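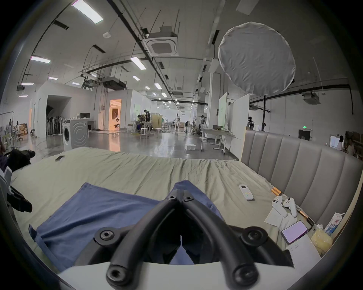 *Blue cloth on the bed, gripper above it.*

Tamunoemi Olaniyan read the result a second time and entered it in the log. Policy A, trained on clean beds: success on 12 of 30 folds. Policy B, trained on beds left as people leave them: 21 of 30. Same arm, same cloths, same number of training hours.

"The difference is the clutter," Chidubem Okeke said.

"The difference may be the clutter. It may be the sheet. Your clean beds were also smooth beds."

He scrolled back through the Huvden recordings until he had one from the cluttered set. A remote control, controllers on a tissue, a phone with its screen lit, a carton by the headboard. The sheet was wrinkled from one side to the other. She was right about the sheet.

The method had been Bukola Abubakar's. In March she had written a protocol of 3 pages and left Kallari before the first session. Section 2 said that operators were to fold the cloth and leave everything else where they found it. It gave no reason. Okeke had read it as carelessness and collected his own set, with each bed cleared and pulled tight first.

"We need a third condition," Olaniyan said. "Clear bed, wrinkled sheet."

"And a fourth. Smooth sheet, with the objects."

"How long?"

"Six days for both, if Requena gives us the room."

She wrote down six days. Then she opened the protocol and searched it for the word *sheet*. It occurred once, in a note under the table of cloth sizes: *Do not smooth the sheet. Ask me why when you have numbers.*

Okeke found the address at 4 p.m. He attached the table, left the message field blank, and sent it.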